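An Afternoon at the Grukulau Open Lab: Driving a Robot Through Someone Else's House

I've wanted to get into one of the Grukulau open labs for ages, and in August I finally got a spot! The theme was teaching robots by hand, and in this case the robot and the house both live inside a simulator. You drive, it records, and your run joins the pile a policy learns from later.
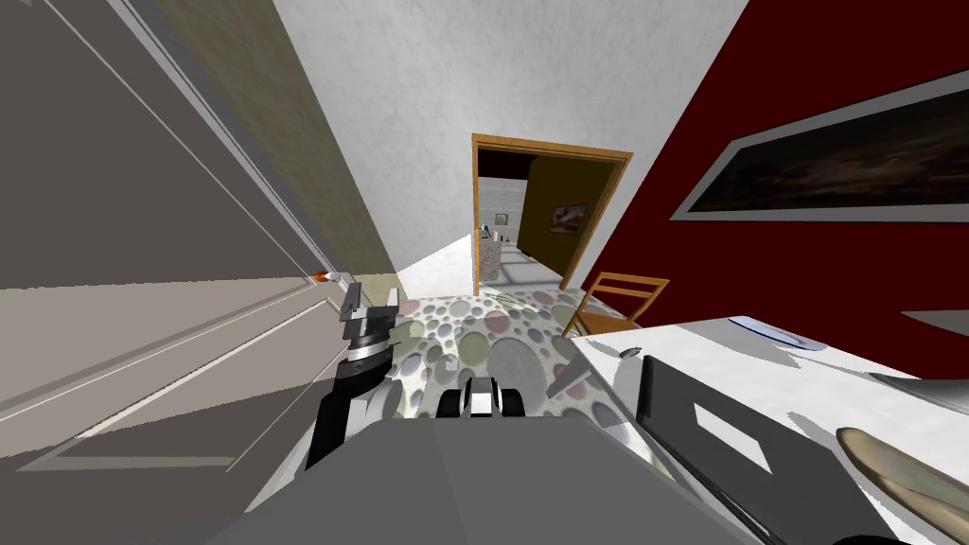
Wirnadia Robotics Club, Visit Reports

We started with a short talk upstairs. The group's software, Lernent, has 176 rooms built for it so far, and the goal is 3,000 recorded runs before anybody trains anything serious. They had just passed 2,000 and were very happy to put visitors to work on the rest (I would have stayed all night).

Then came the driving. Two hand controllers, one per arm, plus a foot pedal for the base, and a screen that switches between a view over the robot's body and one from each wrist. The wrist views are wild at first. Tip your hand and the whole room tips with it, and my stomach took a few minutes to agree to this.

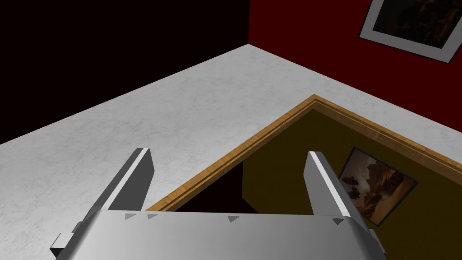

My first try was slow and wobbly, and the operator beside me said slow was great. Pauses are what hurt, apparently, and so is changing your mind halfway through a reach. If you fumble a grasp, you back off and go again, and they keep the recovery in the data. I loved that!

We each got 5 turns. By my third I had stopped looking at my hands, and by the fourth I was using both arms without planning it.
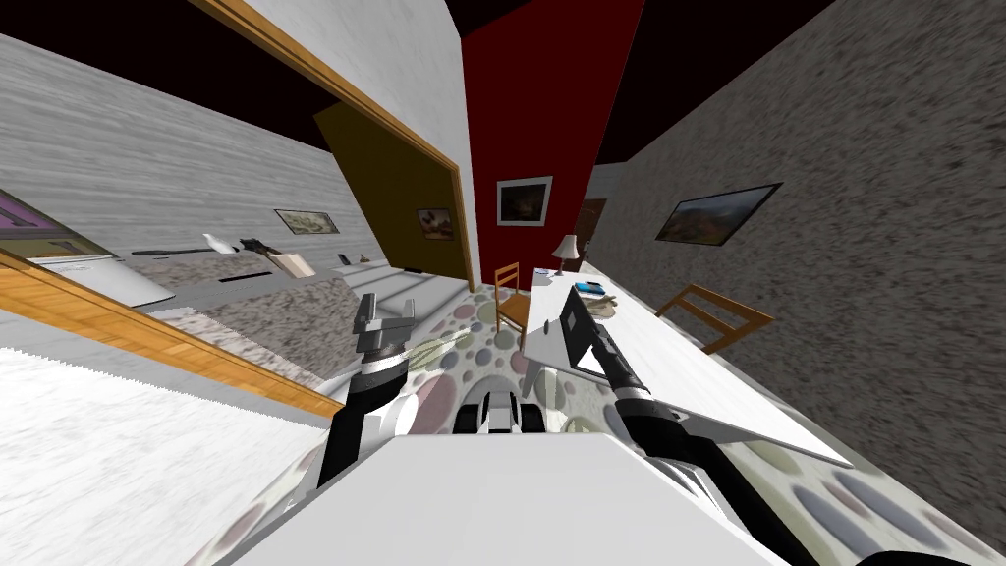 There's also a rig for showing the task by hand, the Paulauskas frame, a pair of passive arms you simply push through the motion. It felt much more natural to me than the controllers, though my shoulders knew about it the next morning.
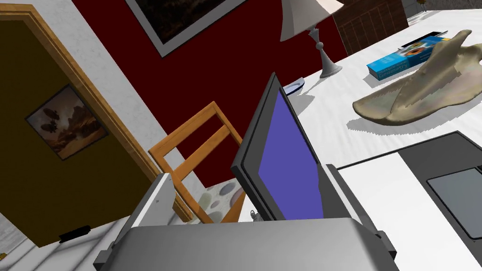
Grasping flat things was the part I asked the most questions about, as our own club arm drops them constantly. The advice was to close on the thing squarely, then lift, and only then turn the wrist. A tablet held up between the two fingers like that leaves a lot of screen hanging out past the grip, so any twist shows up at the far corner first. We're trying it on our arm at the next build night, and I've put my name down for the next open lab too.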